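Workshop Practice, Unit 2: Setting Up and Keeping a Covered Bench
Course notes, Wakorstead evening program

Before we get to any of the fun stuff this term, we're going to talk about table covers. I know, I know! But I've taught this unit long enough to see good work spoiled by a cover that slid an inch at the wrong moment, so bear with me for a page or so.

I like green for the top of a bench. It's easy on the eyes under shop lights, and a small pale part shows up on it right away (try finding a white washer on a white counter and you'll see what I mean).

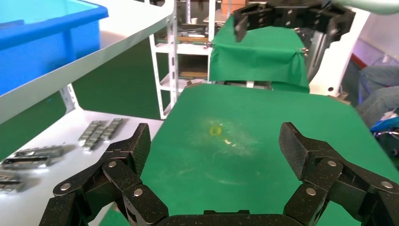
Notes by Sheldon Caron, Room 61

A green surface that gets used is going to pick up scuffs, and I don't mind that one bit. White smudges in the middle of the bench tell me where people like to work. What I do mind is grit. Tiny specks get under a part and tilt it, so brush the middle first, then work out to the sides. If you come across something small and yellow sitting on the green, pick it up and ask before you toss it, please. I lost most of an October evening to a spacer that went out with the sweepings.

Shelving goes beside the bench, close enough to reach. Long metal pieces can lie on the lower shelf, and bins go up top. We use blue plastic ones. Label the short end of each bin, the end you'll be looking at.

Now, clamping. Pull the cloth flat from the near edge, then put a small metal clamp on each far corner. Two is plenty for our tables. You'll still get creases, and that's fine as long as nothing has to sit level on top of one. Stains are a different question: a ring that only colors the cloth can stay, but if you can feel it with a fingertip, turn the cloth or swap it.

Keep a second surface next to the covered one for parts that are waiting their turn. Light grey is great for dark little blocks and connector pieces, and you can lay them out in the order you'll want them.

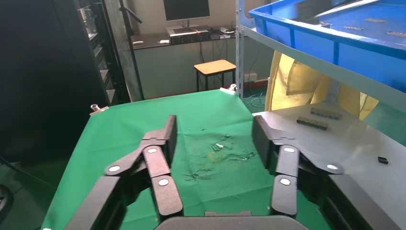 For next time

Bring a cloth of your own, cut at least 50 inches long, and read the Viren handout up to the section on edges.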